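Stodatness Swimming Club
Minutes of the members' meeting, December 2024

Present: Dorian Mallet (chair), Manon Girard (minutes), and 40 members. Apologies were received from five.

1. Minutes of the last meeting
Agreed and signed. The word "heated" in item 4 was corrected to "heating".

2. Pool hire
The Ollent pool has confirmed our evening slot until the end of June. The charge goes up to £61 a session. Dorian had asked for the shallow end to be included at the old price and this was refused. Members voted to accept the new charge. Two voted against.

3. Subscriptions
Manon proposed raising the yearly subscription to £60. There was a long discussion about whether juniors should pay the same. Agreed that adults pay £60 and juniors stay as they are until the next meeting.

4. Changing rooms and towels
Complaints again about the benches on the Boyer Road side and about lockers left shut overnight. Dorian will write to the pool manager. Members asked whether the club could keep a few spare towels for visiting swimmers. Agreed in principle, plain blue, with no club badge.

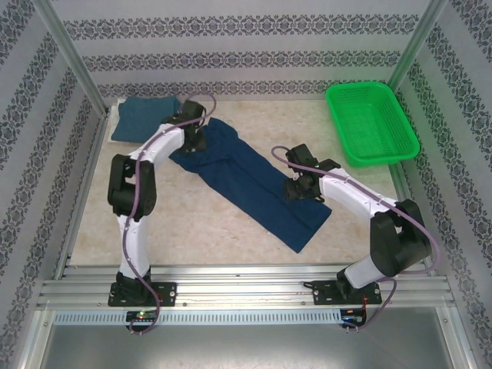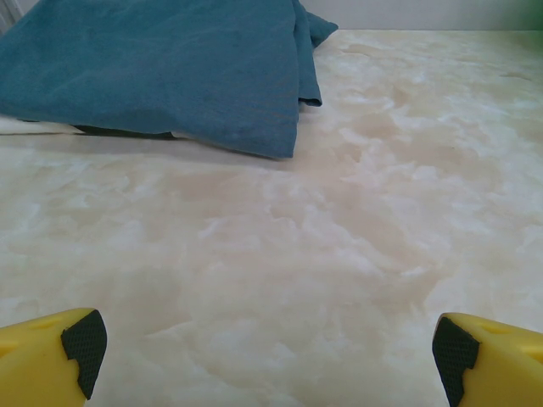
Manon to get prices before the next meeting. The cupboard key is still missing and a new lock will be bought if it has not come back by then.

5. Winter gala
Brovix have offered to print the programmes free of charge in return for the back page. Accepted. We are short of timekeepers for the second half. The relay will go before the break this year so that the younger swimmers can get home. Entries to Manon in writing, please, and not by message.

6. Any other business
A member asked for the lane ropes to be put out before the session starts. Dorian will speak to the lifeguards.

The meeting closed at 8.40 pm.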